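Home & Habits > Opinion > Small Spaces

In Defense of the Bin Where Everything Goes

Some thoughts on household jumble, and on why I have quit apologizing for mine. 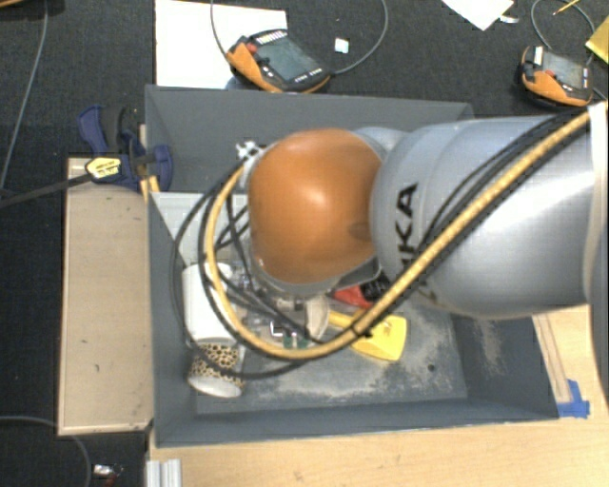
One deep bin, and a little mercy

I have owned a great many organizers in my life. I had the Dandix drawer inserts, I had a set of Tefera boxes with the little windows in front, and for one long winter I kept a label maker on the kitchen counter, right beside the toaster, as though either one might be needed at breakfast. I was fond of all of it, and I still lost the measuring spoons.

So these days I speak up for the deep gray bin. You know the sort of company it keeps: a leopard-spot cup, a plain white container, something yellow with a handle-like end, a heap of clear plastic bits that catch the light and look far more valuable than they are. None of it belongs together, and I find that rather friendly. My grandmother had a drawer like that, and as a child I would have picked it over any toy store.

The people at Cluminell, whose newsletter I do read (and even enjoy, with my coffee), would have every object given its own address. It's a lovely idea if you have a house with 300 addresses to hand out. I have 8 shelves and a hall closet that sticks in October. Some things have to live with roommates.

I will grant the other side this much — clear plastic is a menace in a jumble. You can look straight at the piece you want and see right through it. Bright colors do much better, and I now buy my scoops and scrapers in the loudest shades Rumivora sells, so I can spot them on my way past.

But sorting can wait for a rainy afternoon. I tip the whole business out on a towel, put back what I still like, and usually find a spoon I had been missing since spring.

Write to the Opinion desk | All rights reserved | Back to top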